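Speaker notes: Collecting grasp examples by hand

Reading time: 8 min

Jaruwan Meesuk, Divton workshop, afternoon session

Note to self before starting: water on the left, clicker in the right pocket, slow down on the wrist part. Last time I got through the first half in eight minutes and people looked winded.

OPENING

Hi everybody, I'm Jaruwan. I look after data collection at Divton, which means I spend my days picking things up and putting them down again, and I love it. I really do. Ask me at the coffee break and I'll go on until they turn the lights off.

The talk is about one season of work on a project we call Pernari. We wanted a policy that can pick up small household items from a table and pass them from one gripper to the other. We did all the teaching with hand-held grippers. A person holds one in each hand, does the job, and the cameras on the grippers record it. No arm in the room at all while we're collecting.

(Pause. Ask who has recorded demonstrations by hand before. If most hands go up, skip the next paragraph.)

For those who haven't: the camera sits where the robot's wrist camera would sit, and the fingers are the same shape as the robot's fingers. So what the person records is close to what the arm will see later. You're lending your arms to the robot for a while. Your shoulders will have opinions.

WHERE WE STARTED

In July we had 138 recordings and felt great about them. Smooth, quick, pretty to watch. All of them were made by me, at the same table, mostly with the same items, standing in the same spot. You can guess how that went.

We trained on them and the policy was lovely as long as the item was where I liked it. Move it a hand's width toward the far side and the arm would go down in the old place, close on air, and lift nothing very gracefully. I have a clip of this. Play it if there's time, it gets a laugh and it's a useful clip.

So the first thing I learned was to stop admiring my own recordings. We went up to 245 for the same task, and the added ones are where all the improvement came from. They're messier. People reach from odd sides, they turn the item, they come in too low and lift a bit and try again. The policy got so much better at coming back from a bad approach!

SESSION SETUP

This is the part people email me about, so I'll go through it slowly.

Item placement. We used to say "put it anywhere," and people put it in the middle. Everyone does, I do too. Now there's a printed sheet with ten start positions and a facing direction for each, and the person works down the sheet. Boring to do, wonderful to train on.

Time per sitting. We stop after 10 recordings and swap. Past that point people get fast and start cutting the corner at the end, where they let go before the item has settled. One person's tired habit shows up in the policy, I promise you. We had an arm that dropped things from two fingers' height for a week and I knew exactly whose wrist it had learned from. (It was mine.)

Start and end. Begin with both grippers open and in view of each other. Count one slow breath. Then go. At the end, open, back off, another breath. The breaths feel silly and they save hours of trimming.

Markers. If your rig uses markers for tracking, keep your sleeves and your other hand off them. Check them at the start of each sitting for scuffs and peeling corners. We keep spare prints in a flat folder, and whoever uses the last one prints more before going home.

Cables. Tape them along the forearm, with some slack at the elbow. A cable that tugs makes people move in short, careful strokes, and then the robot moves in short, careful strokes.

TWO-HANDED WORK

(Slow down here.)

Handing over is hard to teach. With one gripper the question is where to close. With two, there's a stretch of time when both are holding on, and the release has to come after the second grip is firm. People do this without thinking. When you ask them to do it with grippers, they think about it far too much, and you get a little tug-of-war.

What helped us was a warm-up. Before any recording, the person passes the item back and forth eight times with nothing running. By the end of it their shoulders come down and the motion looks like a person again. We tried a written guide with diagrams before that and it did very little. The warm-up did a lot.

The other thing that helped was changing which hand goes first. I'm right-handed and so are most of our collectors, so all the early data had the right hand picking and the left hand receiving. Now the sheet says which side starts.

And please, record the awkward shapes. We had a long run of cubes and cups because they were on the shelf. Then somebody put a wedge on the table and the whole thing fell apart. A wedge has a thick end and a thin end, and the fingers want to slide along the slope. If the policy has only seen parallel sides it has no idea. Now every batch has tapered things in it, and we record them upright, flat, and on their side. Soft fingers help, because they bend around the shape, but the approach angle still matters more than I expected.

LIGHT AND SHINE

Short section. Glossy tables throw reflections into a wide lens, and so do windows and glass partitions. I spent a while trying to get rid of every reflection. Then the arm was moved to a room with worse light and it struggled, so I'd been making life too easy for it. These days we fix only what hides the item or the markers, and leave the rest. We also move the table between batches. A half turn and a step toward the window is enough to give you a different background.

Blinds: write down open or closed in the session log. You'll want it later.

WHAT WE THROW OUT

Less than we used to! Early on I deleted every fumble. Now the rule is this:

Keep it if the person slipped and recovered.
Keep it if the grip was off-center but held.
Drop it if tracking was lost during the grasp.
Drop it if the person stopped to talk, scratched their nose, or put a gripper down halfway.
Mark it, and ask me, if the item fell to the floor.

The fallen ones I sort by hand. Some are good right up to the last moment and can be trimmed. It takes a cup of tea and half an afternoon, and I find it oddly relaxing.

We check each batch the same day. I can't say this strongly enough. If a camera was loose in the morning you want to know by lunch. In our second month we lost a full batch to a lens with a thumbprint on it, and every single person in that batch had done a terrific job.

LABELS

We ask for one plain sentence per recording, written by the person who did it, right afterward. "Picked up the wedge with the left, gave it to the right, set it down." That's all. We had a dropdown menu with many choices and people picked the first one. The sentences vary, and some have typos, and I'm fine with that. I read them all at the end of the batch, and now and then somebody writes "went in from behind, felt better," and that's a tip I can pass on to the next group.

PEOPLE

I want to spend a minute on this. The best collectors we've had were not the engineers. One used to ice cakes for a living and her hands were so steady that we had to ask her to vary it. Let new people try for a while before you correct them. Give them a chair and a stool, so they can switch. Have the table at a height where the elbows hang. And show them the result! We bring everybody back when the arm runs, and people light up when it does something in their own style. One man saw the arm give a small wiggle before closing and said, "hey, I do that." Best afternoon of the project.

WHAT'S NEXT

We're starting on a second set of tasks, under the name Zenura, with two grippers working on things that have a lid. Handing over was practice for that. I don't know yet how many recordings we'll need. My plan is to train early, look at where it fails, and record for those failures first, which I wish I'd done the first time instead of making my lovely 138.

If you're just starting: record a little, train on it the same week, and watch the arm with your own eyes. Then go back to the table.

QUESTIONS (likely ones, with short answers)

Do both hands need the same fingers? Ours match. We haven't tried mixing them.

Can one person's data be enough? For one table and one item, maybe. I wouldn't.

How do you keep the two recordings in step? We sync clocks at the start of each sitting, then tap the two grippers together once so there's a moment to line up on. Old trick from film sets, works great.

Do you use gloves? No, they made people clumsy on the trigger.

Can we get the position sheet? Yes, write to me and I'll send it. Change the facing directions to suit your own table.

(If there's time left, invite people up to try the handover. Do the warm-up first, even with a crowd waiting.)

Related
Singhal workshop notes: trimming long recordings
Pernari: a month of failed grasps
Setting table height for hand-held collection
Zenura: first thoughts on lids

Contact: Jaruwan Meesuk, Divton data collection | Copyright Divton | Back to top
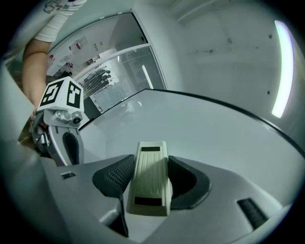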